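**Sitolitz Sisters, season 4: my thread after the first two episodes** (2023-01-07)

1/ I watched both episodes in one evening and I have many opinions. If you did not see them yet, please stop reading, because there are spoilers in almost every post.

2/ For new people: the show follows one family who owns a lakeside hotel in Tekemville. The hotel has 22 rooms. The parents want to retire, and the two older sisters both want the front desk. The youngest one only wants to leave town, and she is my favorite.

3/ Episode one begins with the breakfast fight. We saw it in the trailer already, but the trailer cut out the part where the mother says the hotel was never promised to anybody. This changes the whole fight for me. All through last season the oldest sister was talking like she had a paper with a signature.

4/ My friends are angry at the mother. I am a little bit on her side. She worked there for 13 years before the cameras came, and in season one she told her daughters to find other jobs first. You can go back and check, it is in the episode with the broken boiler.

5/ The middle sister is hard for me to understand this year. She says she wants peace, and then she tells the whole story to the cousin from Castellanos, who cannot keep a secret for the length of one dinner.
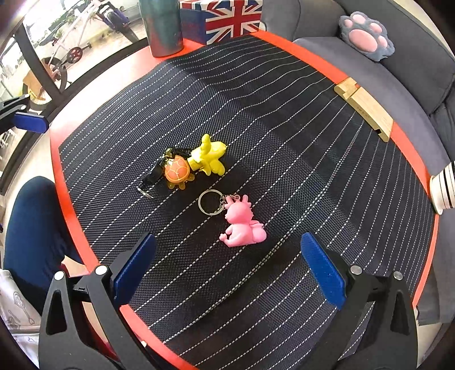
Three keychains on the round table.

6/ Episode two is slower. Half of it is the trip to Sallinico for the wedding dress, and I must say I looked at my phone during the second shop. The dress with the long sleeves was the best one. She did not choose it.

7/ But the car ride home is very good television. The father is driving, he says nothing for a long time, and then he asks the oldest one if she even likes guests. She does not answer! The music also stops there. I played it again two times.

8/ Something that bothers me: the show wants us to believe the offer from the hotel group is new. In the reunion last season the father already spoke of "people who called." I think this offer is old and the producers kept it for now.

9/ Somebody asked me if I think they will sell. No. I think the parents will stay one more year and the sisters will share the desk, badly. A sale would finish the show, and there are still storylines left for the wedding.

10/ About the rumor that the youngest is leaving after this season: I did not find any good source for it. One fan page wrote it and then 80 other accounts repeated the same sentence with the same spelling mistake. I will wait until she says it herself.

11/ The preview for episode three shows the grandmother with a suitcase at the front door. She is not smiling. The last time she visited, the kitchen got a new cook.

12/ I will write again after the next episode. Please no spoilers in the replies if your country gets it earlier than mine.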